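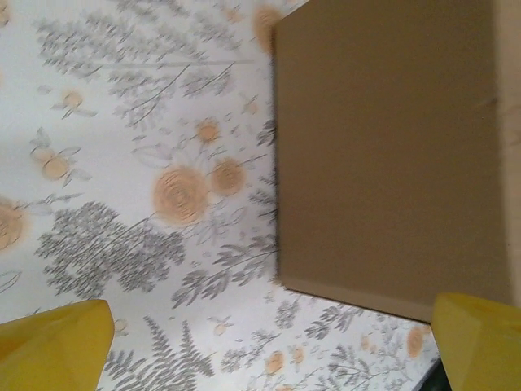
Wrist cam view, box on the right, both fingers in the corners.

Ticket: arm stops short of the box on approach, home build
Status: open again
Opened December 11, 2024

Setup. Home-built arm, Satetti servo board, Mandetar wrist camera, grip code from the Clastora repo, my fork. Yellow printed fingers. Table is the dining table, flowered cloth on it.

Problem: approach to the box quits early. No error on the arm side. Log just says "target lost" and it parks. Did it 9 times last night, then ran fine once, then back to the same.

Tried so far
– new USB cable. No change
– exposure locked. No change
– reflashed the Satetti board, lost my offsets, had to type them back in (keep a copy!!)
– wrist joint re-zeroed. Encoder reads 2,784 at the stop, should be 2,880 per the note I taped to the base in September. So thats off. Fixed in config, arm now points straighter but still quits

Theory 1: edge finder is picking up the print on the cloth. Lots of gray stems and roses, plenty of edges, and the side of the box is a soft line when the camera gets close.

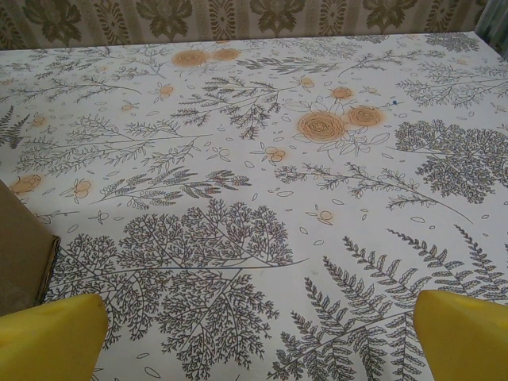 Theory 2 is focus. Lens is set for mid range and goes mushy up close. Backed it off a quarter turn, confidence went up to 74 before it dropped out again. Better than before but the threshold is higher than that and I don't want to lower it yet.

Not tried: plain sheet over the cloth. Should of been the first thing. Also the Shen branch of the edge code, which supposedly ignores thin lines – havent built it, needs a newer compiler than I have on this machine.

Next: sheet first, same box, same start pose, focus left alone. Then Shen branch if it still quits. Will post both logs.

If anyone has a Mandetar close focus setting that works please paste it, the manual only gives the far one.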